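How to Unpack, Check and Shelve Big Plastic Trim Panels Without Losing Your Temper

Large molded panels are light, awkward and much better at finding door frames than you are. They arrive dusty, they leave dusty, and in between somebody has to decide whether each one goes on the rack or back to the supplier. At the Lanenlow parts store that somebody is usually me, so these are the steps as I do them. They work just as well for one panel in a garage, if you have a garage that gets this exciting.

What you need

A clear stretch of floor
A soft brush, the kind sold for paint work
A lint-free cloth
A flashlight
Tags and a pen that writes on them
The drawing or parts sheet for the panel

Step 1. Make room first

Clear the shelf before you open anything. Everyone agrees with this and then opens the package anyway, and spends the next while holding a large piece of plastic and looking for somewhere to put it. Our Zadness bays are 800 mm deep, so anything longer goes in lengthwise or stands on end.

Step 2. Get the film off

Peel the film from a corner, slowly. Don't cut it with the panel underneath. A blade goes through plastic film and into textured plastic with no change in feeling whatsoever, and the scratch will be on the side the customer sees. Put the film straight in the bin. On the floor it's a skating rink.

Step 3. Brush, then wipe

Textured edges hold dust the way a sweater holds cat hair. Brush along the length of the edge, then wipe the flat faces with a dry cloth. Skip the spray cleaner. It turns dust into paste and the paste settles into the grain, where it will outlive us all.

Step 4. Stand it up and look through it

Check a panel upright, with some light behind it. Any hole that's properly open will show you whatever is on the other side. Go down the part from top to bottom: round holes, big cutouts, small cutouts, brackets, clips. Compare each with the sheet. Then tip it and run the flashlight along the edge strips, looking for seams and marks.

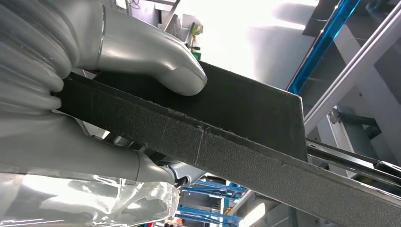
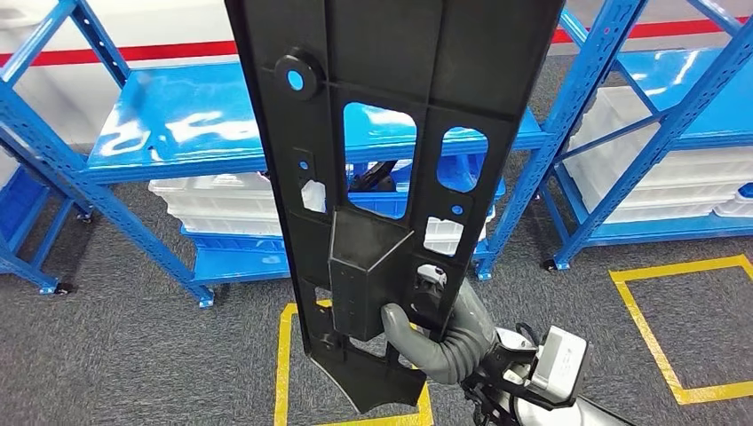

Step 5. Decide about the marks

A line across an edge may be a mold seam or a crack. Flex the panel very gently. If the line opens, it's a crack, and you can stop being gentle. If it stays shut, compare it with another panel from the same batch. Two panels with the same line in the same spot usually mean a seam. If you still can't tell, set it aside for a second opinion and resist forming a third.

Step 6. Tag and shelve

Write the part number and the bay on the tag and tie it through a hole that isn't needed for a fastener. Bay 973 is our overflow, and a tag that says only "overflow" is a tag that says "good luck." Store panels on edge, no more than 3 deep, with any narrow tip pointing up.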